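Journal > Community > Annual Giving

5 minute read

The Husar Fund held its spring dinner in April at the Grallell Hall, and I am pleased to record my thanks to everyone who attended. The evening supports two programs of the Jevar Community Association: the home visiting service for older residents and the scholarship fund for students entering trade or nursing school.

This year 21 students will receive assistance with tuition and books. The home visiting service now reaches 56 households, including several in the Avel district, where the Association had no presence until last fall. Families there had asked for such a service for a long time, and the board agreed that it should be given priority.

The program opened with a blessing and a short musical selection by the youth choir. Two former scholarship recipients then spoke about their training and their present work. Their remarks were brief and very well received - many guests stayed after dessert to speak with them. The silent auction closed later than planned, and those who have not yet collected their items may do so at the Association office during regular hours.

I would also like to thank the table hosts, who invited friends and neighbors with no earlier connection to our work. A number of those guests have asked to be trained as home visitors.
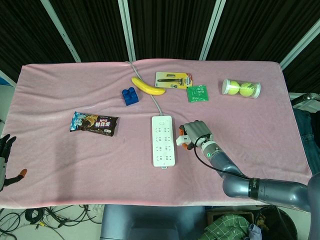 Training for new visitors will be held at the office over two evenings, and registration is open to all adults. Written pledges made at the dinner may be paid in full or in installments - the office will send a statement to each donor by mail.

Aurelia Nistor

Contact | © Aurelia Nistor | Back to top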